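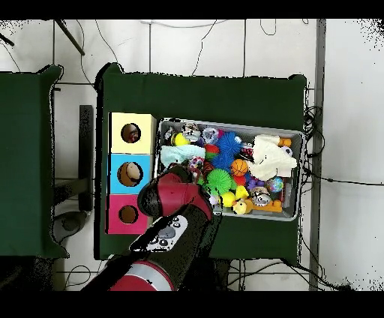

Home News Community Schools Events Contact

Drosville Toy Library Reopens on Boltach Street With Longer Hours

Aug 31, 2025

Families in Drosville who have been missing their Saturday morning trips to the toy library can start packing up the stroller again. The library opens its doors this week in its new home on Boltach Street, in the old shoe store next to the bakery, after a summer of painting, sorting and a great deal of carrying things up and down stairs.

The library closed its old rooms above the post office in June, when the lease ran out. Anyone who ever tried to get a toddler, a diaper bag and a wooden farm set down that staircase will understand why the search for a ground-floor space began well before that. The new place has a wide front door, a ramp from the sidewalk, and a big window where the afternoon sun comes in (a little too much of it, the staff say, and curtains are on order).

Shobha Achari has run the library for most of its life and grew up a few streets away. She says the move has been tiring and lovely in about equal measure.

"We had people stopping in while the paint was still tacky, just to ask when they could bring the kids," Achari said. "One little boy wanted to know if the balls had moved too. I told him the balls came over first, before the chairs, before the coffee pot, before anything."

Balls and sensory toys are still what go home most often with the youngest borrowers, she said, followed by stacking toys, shape sorters and anything with a hole in it that a small hand can reach into. Older children tend to head for the puzzles and the train track, and there is a growing shelf of board games for families who want something to do together after supper.

The library now has 748 toys and games in its catalog. Achari would like to see that reach 1,000 by next summer, and she is happy to take donations in good condition, as long as they are clean and have all their pieces. Stuffed animals can't be accepted, and neither can anything that needs a charger nobody can find. Donations can be left at the desk during open hours, but please don't leave bags on the step overnight, especially now that the fall rain is on its way.

Borrowing works much as it did before. Each family can take 2 toys at a time and keep them for two weeks, and they can be renewed once if no one else is waiting. Membership is free for anyone living in Drosville or the Vasuvari neighborhood across the river, and all you need to sign up is something with your address on it. Grandparents, foster parents and home daycare providers are welcome to join too, and plenty of them already have.

The biggest change is the hours. The old library was open only on Saturday mornings, and the new one will add two weekday afternoons, with the days posted on the door once the fall schedule is settled. A play corner at the back lets children try things out before choosing, and parents can sit down for a minute while they do. The Raju Bakery next door has offered to send over whatever rolls are left at the end of the day, an arrangement that already seems very popular with the staff.

Toys borrowed before the move can be returned to Boltach Street at any time, and there are no late fees for anything that spent the summer under somebody's couch. Achari is still hoping to see a certain xylophone again, and she promises to ask no questions when it comes back.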